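Blocks, bins and a sore back

6 Jan 2023
by Aroha Te Moana

I spent the quiet part of the holidays sorting out the block collection (yes, all 187 of them!). Most of these came from the old Laaksonen sets I bought back in June, plus 2 bags of odds and ends that I still can't place.

The reds and the greens

Three reddish-brown ones and two dark green, in the big gray bin with the sloped sides. I love these colors together – so much nicer than the bright ones I grew up with.
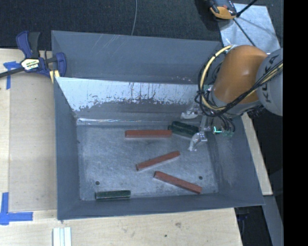
Still to come

The Forkow shelf is next, and it's a mess. I have 24 small boxes to label and I've run out of labels, so that'll wait until I get to the store. If anyone has spare lids for the Westum tubs, the 30 cm size, please write to me – I'll happily trade blocks for them! More pictures when the shelf is done.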